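3.2 Where the small stuff goes

I went into this study thinking people sort their junk by what it is. Cords with cords, pens with pens, you know the deal. 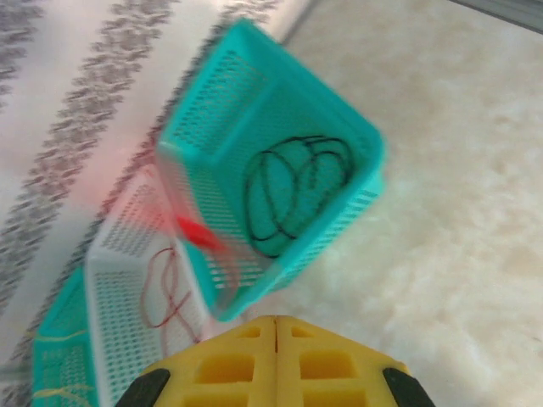 Figure 4. A dark cord coiled in a turquoise mesh basket.

Well, the 14 households we visited in Elanholm had other ideas! Most of them sorted by when they last touched a thing (one family called theirs "the January basket," and I still love that). I coded some 200 items using the Boström scheme, which has no slot for time at all, so I had to add two codes of my own and go back through my notes from the start. That ate up most of my spring. The new codes held up fine in Nismont too, though the homes there are smaller and folks stack more. I get into stacking in 3.3.

Related articles
Kitchen drawers and family memory in Gristine
Who labels the boxes?
Shelf height and forgetting: a short report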